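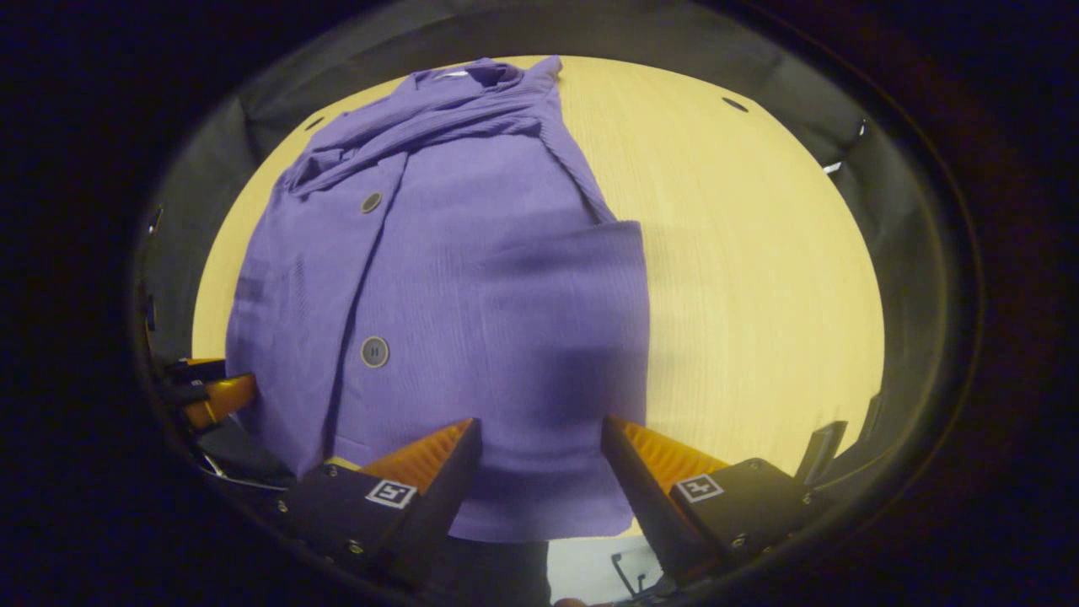
Jaber is looking for two part-time folders and menders to join us at our secondhand clothing workroom in Ustitz, starting in July. We take in donated knitwear, shirts and children's clothes from all over town, check every piece, put right what can be put right, and fold it neatly for the shop on the ground floor. Most of your day would be spent standing at a table with one garment in front of you, something like the purple ribbed knit with its collar all bunched up and a flap of fabric folded over on the right, and working out what it needs. You smooth out the neckline, look over the buttons and the thread holding them, turn in the sides and bring up the hem. It is quiet work, and some of us find it very soothing – others like to have the radio on, and we take turns with that.

We handled 3000 pieces last season, and 596 of those needed a button, a seam or a bit of darning before they could go out, so you can see why we would be glad of more hands!

You do not need a sewing certificate. If you can sew on a button so that it stays on, and you have the patience to refold a cardigan that has slid off the pile for the third time, we can teach you the rest. Gisela Haberkorn runs the mending side and will sit with you for your first two weeks. Knowing your way around wool and how it likes to be washed would be lovely, but please don't let it stop you from writing to us.

Shifts are four hours, mornings or afternoons, three or four days a week. The pay is hourly and we will go over it with you before you decide anything. Tea, coffee and a staff discount in the shop are included.

To apply, send a short letter about yourself to Najwa Obeidat at the Jaber workroom, or leave it at the shop counter. Please mention which shifts would suit you.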